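Table and Charging Questions, All in One Place

I get a lot of the same emails about my work table and the way I charge my stuff on it, so I finally sat down and put the answers on one page. If yours isn't covered, write to me and I'll add it (I do read everything, I'm just slow in December).

What table is that?

It's the Stolik, the long one. I bought it secondhand in Ronavthorpe and hauled it home in two trips, legs first. I wanted wood with a grain you can see and I've never been sorry. It weighs a ton, though! Measure your stairs.

How do you look after the wood?

A soft cloth, barely damp, and then a dry one right after. I oil it twice a year with whatever the hardware store has. I tried a fancy spray once and it left a haze that took me a whole weekend to rub out, so I don't do sprays anymore.

Is it okay to leave a phone charging on a wooden table?

I do it every day. A phone gets a little warm and the table doesn't care. What I won't do is charge under a pillow, a stack of mail, or a folded sweater. If your phone gets too hot to hold comfortably, unplug it and try a different charger before you blame the phone.

Which charger do you use?

A plain wall one from Gralter, with 2 ports. I had a bigger one with 9 and it was a mess, every port had something hanging off it and half of those things were already full. Two makes me choose.

Do you like wireless pads?

I had a Ccori pad for most of a year. Nice looking thing, but I kept setting the phone down crooked and waking up to a dead battery. My sister-in-law has it now and she loves it, so maybe it's me.

How long should my cable be?

Longer than you think, but not by a lot. Put the phone where you'd really use it, run a piece of string from there to the outlet, and add a hand's width or two. The short cable that comes in the box never reaches anything in my house.

Black cable or white?

My phone cable is black and I'd buy black again. It shows up fine on warm brown wood, and I like being able to see the long loop it makes across the tabletop before I put a coffee cup down on it. White ones looked grubby on me in a month. If the loop bugs you, gather up the middle with a fabric tie, just leave enough loose at the phone end that you can pick it up without dragging everything along.
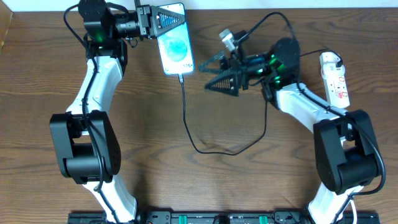 Can I drill a hole in the table for cables?

You can, it's your table! I chickened out. I use a stick-on clip at the back edge, and it has held up since the day I put it on. Wipe the spot dry first or it'll slide off by morning.

How many people actually ask about this?

The old version of this page had 1,280 visits and the one before that had 2,294, so go figure. I last changed the answers on 3/12/20, mostly the part about oil.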